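The Table from Udbridge

I bought the white table at the Udbridge sale, because I'm weak and it had scrollwork. Sixty-five quid! Triin Mets said it looked like a wedding cake somebody had sat on, and then she helped me carry it up three flights, so I forgave her.

Rasa Eglītis lived underneath us and had opinions about noise. She came up at eight in the morning, in her slippers, to complain about the bumping, and stopped dead in my doorway.

"That's from the Hotel Flornia," she said. "Room 883. I did the flowers there."

Well, I put the kettle on, obviously. She sat stroking the top as if it were a cat (she'd never so much as patted my actual cat) and told me about a guest called Prieto, who took the same room every July and wrote letters he never posted. He used to twist bits of wire into little animals for the chambermaids. She'd had a heron. She'd lost it when she moved here, and she said so very quickly, looking at the window.
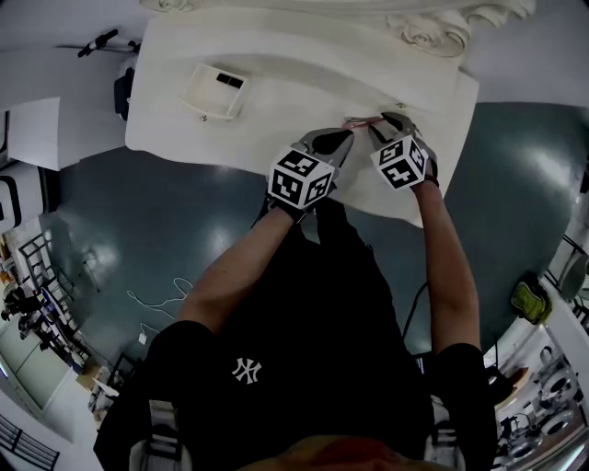

I'd never made a heron in my life. I'd never made anything, unless you count the shelf, and Triin won't let me count the shelf. But I found some reddish wire in the drawer with the dead batteries, and I thought, how hard can a neck be?

My first one looked like a coat hanger. The second was possibly a goose. I took the goose down to her anyway, at teatime, wrapped in a page of the Falon Gazette, and she kept me standing on the mat for ages while she turned it over.

"His legs were longer," she said, and went to find it a place on the sill.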